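Two grippers, one bed: living with a hand-held data collection kit

Posted 22 Apr 2018 in Kit Reviews

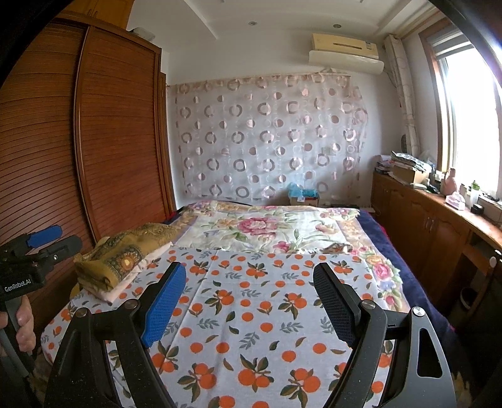

What you're paying for

I've been folding other people's ideas of laundry for long enough now to have opinions, so when Altell offered a long loan of a two-handed gripper set I said yes before I'd finished reading the email. My last few months of collecting had been done on an Udelov leader rig, the sort where you stand at a bench and push a pair of little arms about while a pair of bigger arms copies you. Lovely thing, weighs a ton, goes nowhere. I wanted something I could carry into a bedroom.

So: a pair of hand-held grippers, one for each hand, with "GenRobot.AI" printed in white on the body. You hold the handle, you do the job, and what comes out at the end is a set of recordings you can train a policy on. No arm needed until much later. If you've used any of the other hand-held sets you'll know the idea already and can skip to the part about the pads.

My copy came through Altell as a bundle with their carry case and their upload software, so some of what follows is about Altell's bits and some is about the grippers. I've tried to keep the two apart, because the bits I like and the bits I don't fall very neatly on either side.

First day

I had it going in 15 minutes, and that includes hunting for a cable I was sitting on. The case has a foam tray with a slot for each gripper and a little pocket for spare pads. The quick start card is one side of paper and tells you what you need. The full manual is another matter (more on that later, sorry).

Calibration is open, close, open, close, then a slow wave about the room, then a chime. You do it for each hand. If you move house, or even just move bedrooms, do it again! I skipped it once when I went from the front room to the back and threw away a whole morning.

In the hand

They're chunkier than I expected and the black bracket that curves round the jaws looks like it's going to catch on everything. On sheets and quilts it hasn't, much. It did snag the fringe on a throw, twice, and I now leave that throw out of the pile.

The squeeze is good. There's a bit of spring, enough that you know where you are with your eyes on the cloth, and the jaws follow your fingers closely. My right hand was fine from the start. My left is my daft hand, and it took a good few sessions before its half of a fold looked like something I'd want a robot to learn. That isn't the kit's fault, but do budget for it. Your first recordings will be rubbish. Label them as practice and keep them away from the real set.

Weight is where I'd have a moan. After 30 minutes of two-handed work my forearms know all about it. I do shorter blocks now, with a cup of tea in between, and the folds at the end of a block look far more like the ones at the start.

The pads

This is what I'd buy it for. The finger pads are textured, and they come in blue and in dark grey. I've been running blue and grey on one gripper, one colour on each jaw, and I'd suggest you try the same. When you're going back through clips trying to work out which jaw went under the hem and which went over, having two colours saves such a lot of squinting.

Grip on cotton is excellent. You can pick up one layer of a sheet by the very edge if you come in low. Quilts are easy, you just grab a good mouthful. Heavy blankets that hang over the side of the bed are the hardest thing I do: the weight pulls the cloth round in the jaws, and you have to take a bigger bite than feels natural. Slippery linings I've more or less given up on.

They're changed by peeling and pressing, with no tools. The round silver screws on the linkages are a different story. One of mine needed nipping up early on, so I check them before each session now. Pack a screwdriver, as the case doesn't have one.

A real bedroom, with real clutter

The whole point of a hand-held set, for me, is that the examples come from places where people live. On the bench I had one grey mat and one lamp. Now I've got fruit-print sheets and big floral quilts and paisley borders and curtains with rings all over them, and daylight coming in from one side. I was worried about all that pattern, I'll admit. Tracking held up beautifully. If anything it prefers a busy room. The one place it fell over was a spare room with bare white walls, where it lost its bearings and sulked until I moved to somewhere with a bit more going on.

I don't tidy first any more, either. Boxes stay on the floor, magazines stay on the cupboard. The first policy I trained on my bench data was hopeless as soon as it saw anything that wasn't the grey mat, and I'd like the next one to have seen a bit of life.

What I do change between goes is the start. Cloth folded, cloth half folded, cloth in a heap, cloth hanging off the edge, me on this side of the bed and then on that side. A batch for me is 60 goes, and then I sit down and bin the bad ones. In the last batch I kept all but 33 of them, hmm, which sounds worse than it was. Most of what went was me pausing to think halfway through. A pause gets learned like anything else, and you end up with a robot that stops over a pillowcase and contemplates.

Things I throw out:

Anything where I let go and re-grabbed for no good reason
Anything where my elbow or a sleeve covered the jaws at the key moment
Long pauses
Folds I finished with a knee (it happens)

I do keep the honest fumbles, the ones where the cloth slips and I pick it up again. I want the thing to know how to recover.

Altell's software

Fine, mostly. Uploads are steady, and you can name a task once and have every go filed under it. Trimming the start and end of a clip is quick. What I can't forgive is that the delete button sits right next to the next-clip button and doesn't ask if you're sure. I've lost good folds to that.

There's a notes box for each go, which I ignored at first and now fill in every time, even if it's only "heap, left side, curtains open". When a policy does badly on one sort of start, those notes are how I find out that I'd hardly given it any.

The manual is long and seems to have been written for somebody who already has the answer. The section on matching up the left and right recordings took me three reads. It works, I just couldn't tell you why from the text.

Against the others

I've had a go with the Mazza hand-held set too. It's lighter, and nicer to hold for a long stretch, but its pads are smooth and it let sheets slide right out. For boxes and cups I'd happily take the Mazza. For bedding, no chance.

The Cimport kit I only had for a weekend. Clever folding handle, very good case, and a squeeze so stiff that I had a blister by teatime. They may have sorted it by now.

The Udelov rig is still what I'd use for small fiddly bench jobs where the arm's own reach matters. With a hand-held set it's dead easy to do something your robot could never manage, such as leaning right across a double bed. I have to remind myself to move as if I had a base and a shoulder bolted to it, and I still forget.

Good

Textured pads that really hold cotton
Quick to set up, easy to carry from room to room
Tracking copes with busy patterns and daylight
Squeeze feels natural

Not so good

Tiring with both hands going
Screws want checking, no screwdriver supplied
That delete button
Manual

Would I keep it?

Yes, and I've asked Altell for a price. The loan runs to November and I've got wardrobes to do after the beds – hanging things up, shirts mainly, with sliding doors to get past first. If the jaws can manage a coat hanger I'll add a bit to the end of this review. Four stars out of five, and I'd go to four and a half if they moved that button.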